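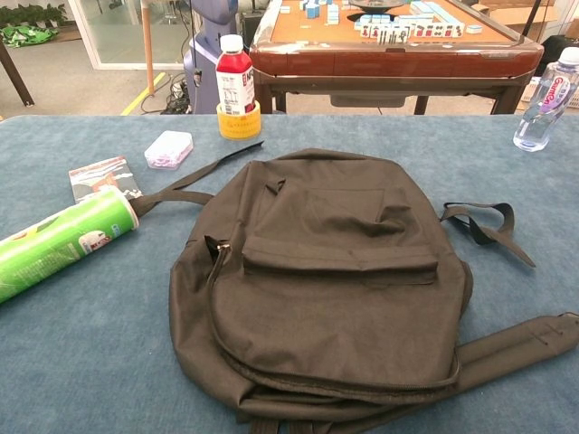
olive-brown one, front pocket with the flap

Re: [imthorpe-walkers] Packs for the February hut trip

Sorry for slow reply, been swamped. Quoting so we don't lose the thread:

> Hi all, two things. Is a plain canvas daypack OK for the Lubis hut or do I need a proper framed one? And has anyone got the new bus times? The Puler page still shows last winter's.
>
> Also do we pay the hut fee up front or there?

Plain canvas is fine. Trail is short, 1,433 feet at the highest point and most of that is the parking lot doing the work for you. Whatever you bring, line it with a trash bag. I did Fivodon ridge with no liner and had damp socks for two days, never again.

Don't pack it full on the way up. Food gets split at the trailhead and everybody ends up carrying a share, last year mine was all potatoes.

Bus: number 57 from Imthorpe, the early one. Do NOT get the 16, it says Lubis on the front but goes to Lubis Mills and you'll be stuck there till lunch. Puler page is wrong, I called them. They say it'll be fixed "soon".

Fee is $70 each, up front, covers both nights and firewood. Not the sheets. Bring a sleeping bag or at least a liner, the blankets are thin and kind of scratchy. Need the money by 9th November or we lose teh big room and have to take the bunks over the kitchen.

Still missing:

- stove fuel (two cans)
- a decent can opener
- someone with chains who can drive up if the bus gets canceled

Reply to the list please, not just to me, my inbox is a mess. Will send the food list when I get a minute, probaly tonight.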